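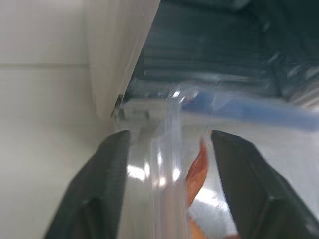
How does a car rally work?

Maybe you have seen a line of old cars with big numbers on their doors, driving slowly through your town. This was probably a rally. In a touring rally the cars do not race. They must arrive at each place at the correct time, and who comes too early also loses points.

Two people in one car

In every car there is a driver and a navigator. The driver looks at the road. The navigator reads the road book, a thick book with small drawings of every turn. In the Sulline Rally the road book has 492 drawings, and the way is 4000 kilometres long. It takes 14 days.

"My first year I turned two pages together," tells us Olga Iturra, a navigator from Parnville. "We came to a farm, and the farmer gave us biscuits."

What is a checkpoint?

A checkpoint is a table beside the road, where a helper writes the time on your card. Each team begins the day with 300 points. For every minute too early or too late, one point is taken away. The team that has the most points in the evening gets a yellow ribbon for the car aerial.

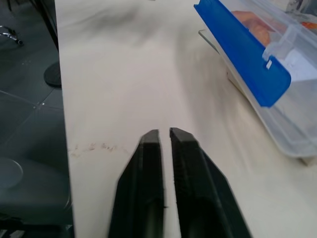
Two black gripper fingers, open, and a white tabletop.

Try it at home

Ask an adult to walk with you around the block. Before you go, draw each corner on paper with an arrow, and guess how many minutes you will need. Then give the paper to a friend, who must find the same way.

Words to learn
Navigator: the person who tells the driver where to go.
Road book: the book with the drawings of the way.

Written by Nadja Mayrhofer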